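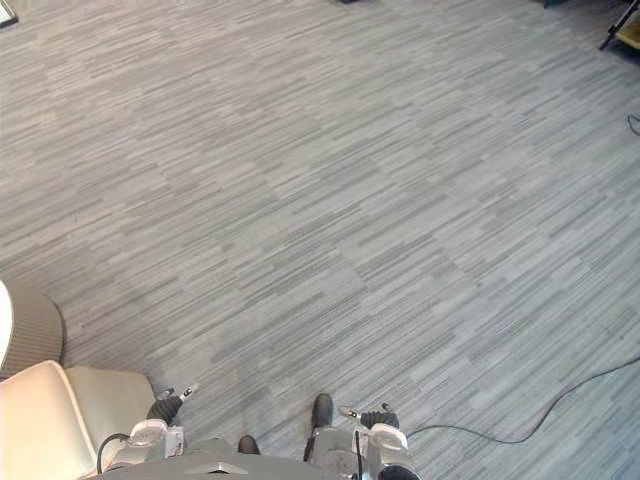 Notburga Schnyder thinks we should have laid them quarter-turn, every second tile at right angles to the last, and then no one would be looking for the joins. She said so again this morning while I was getting the notebook out, and added that a streaky pattern laid all one way will always show you where one tile stops and the next one starts.

December, carpet in the Imach room. Started 9.40.

I don't disagree with her about the seams. The streaks are long and thin, light grey and silver and a darker slate, and they are meant to run on from tile to tile as if it were one piece. Mostly they do. Where a tile has gone down a touch off, the direction shifts and the eye goes to it. From standing height you get used to it. The fitter's note says all arrows the same way, so that is what was done, and I would not change it now.

For the record, the tiles are Wokel, the range is Lustia, and the order was for 195 including spares. The spares are in the store cupboard, bottom shelf, still in their cartons. I went through them today for the stock sheet and there are 17 left. One carton has a crushed corner but the tiles inside lie flat.

Walked the whole floor in socks, door end to window end and then back across the other way. Socks are better than shoes for this, you feel an edge before you see it. Marked each doubtful tile with a bit of masking tape. Eight in the end. Five of them are along the radiator wall, where I expected them. Two are by the door. The last is out on its own towards the middle, and I can't account for that one.

Lifted the two by the door first. Tackifier on the subfloor had dust in it and hardly any grab left. Vacuumed the patch, wiped it with a damp cloth, left it to dry, then rolled on a thin coat of the Tyagi. The tin says to wait until it turns clear before putting anything down on it. It was still milky at half past ten, so I had a coffee and did the stock sheet. Clear by eleven. Both tiles went back with the arrow on the backing pointing at the window wall, pressed down from the middle outwards, then the hand roller. The edges are level with their neighbours now. I'll see if they stay that way.

The radiator wall is more awkward. Those are cut tiles, and whoever cut them was generous, so they are pushed up against the skirting and have nowhere to go when the heating comes on. Took a sliver off the first with the straight edge and a new blade, from the back. It dropped in without any persuasion. Did the second the same way. The third I cut too narrow and there is now a gap of 8 mm at the skirting, which I don't like. Used a spare to make a new one and measured it twice. Kept the narrow one, it will do for a patch behind the cupboard if we ever need it. Fourth and fifth fine.

That makes 16 spares. Stock sheet corrected in pencil.

The one in the middle: lifted it with the suction cup, nothing underneath, no grit, no lump in the screed. The backing has a slight curl at one corner. Turned the corner back against the curl a few times and weighted it overnight with the box of old catalogues. If it is still proud in the morning I'll swap it for a spare, but I would sooner not, as I haven't checked whether the colour of the spares still matches. The radiator one is under the pipes where it can't be compared properly.

Cleaning. Notburga asked what we are supposed to use, and the sheet taped inside the cupboard door has faded to nothing. From the Lustia leaflet, copied out so we have it somewhere:

Vacuum along the streak and then across it. Blot spills, no rubbing. Lukewarm water first, then the neutral cleaner if water doesn't shift it. Don't soak the joins. Anything with bleach is out. If a tile is really bad, lift it and rinse it at the sink, then dry it flat and not over the radiator.

She also wants to try a loose block of four laid quarter-turn in the corridor, to see how it looks. I've no objection so long as they come out of the spares and go back in afterwards. She says it will hide wear better. Possibly. I think in the corridor the light comes from one end only and it will look like a chessboard, but it costs nothing to lay four tiles down and look at them.

To do: check the middle tile first thing. Compare one spare against the open floor by daylight. New blades, there is one left in the dispenser. Ask Wokel whether Lustia is still made in this colour before we use up any more. Type out the cleaning notes and put them in a plastic sleeve this time.

Tyagi tin is a third full, lid hammered down, back on the top shelf. Roller washed. Stopped 15.20.

Workshop notebook, Imach room | Corrections to Notburga Schnyder | Back to top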